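Stop Buying Followers, Write Back to the Ones You Have 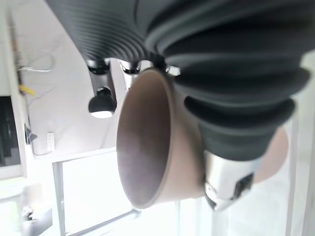 A tan ceramic cup, matte on the outside.

Small shops keep asking me how to get to 1,000 followers. Wrong question. Wilczyńska, the pottery shop in Tinport, had 342 on its page in January. Small. But 124 of them had left comments or questions, and the shop had answered 2. Two!

So that's my gripe. Money goes to ads, giveaways, a new logo. Meanwhile somebody asks "do you ship?" and gets silence. That person had a card out, probaly. Gone now.

I know, I know. No time. You're packing orders, you're at the bank. Fine. Then post less. One post a week and an hour in the comments beats a daily post with the lights off behind it. Scheduling tools like Skesisetti will happily push out content forever, and that's sort of the trouble, it feels like work got done.

And please, no canned replies. "Thanks for reaching out!" to a question about glaze. Usten did this for months and people noticed, they said so right there on the page.

Answer the question. Use thier name. Go look at your inbox tonight, the oldest message first.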